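What is marble?

Marble starts out as limestone, a rock made mostly of old shells. Deep underground, heat and pressure squeeze it until new crystals grow. The colour comes from other minerals mixed in.
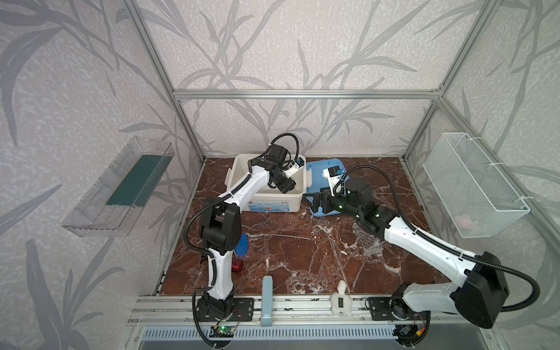
Why does it have veins?

Rock cracks when the ground moves. Water carrying minerals seeps in and fills the cracks. White veins are often calcite.

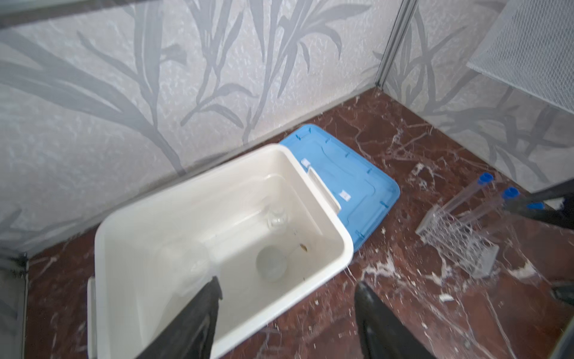 Vinegar makes calcite fizz, so keep lemon juice and vinegar off a marble bench at home.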